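Chapter 16
Surface Wear in Service

Parts that touch other parts lose material. The loss may be too small to weigh, yet it changes how a surface grips, slides or seals. This chapter deals with wear under light loads; heavy loads are covered in Part 2.

Edges wear before faces. Contact at an edge is spread over a small area, so the local pressure is high even when the total force is low. Coatings fail there first – usually as scratches, then as chips.

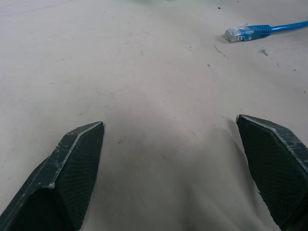 Figure 16.1 Scuffed ridges beside textured faces.

Soft materials behave differently. A plastic jacket dragged over a hard floor may take a mark without losing any measurable mass, and the mark alone says little about remaining life.
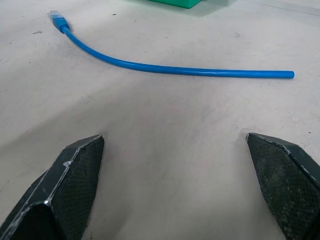

Hanrahan's method, used in the problems at the end of the chapter, treats wear depth as proportional to load and sliding distance. It assumes a constant load and a clean surface. Section 16.1 defines the terms, and Section 16.2 applies them to a flat pad run for 100 cycles.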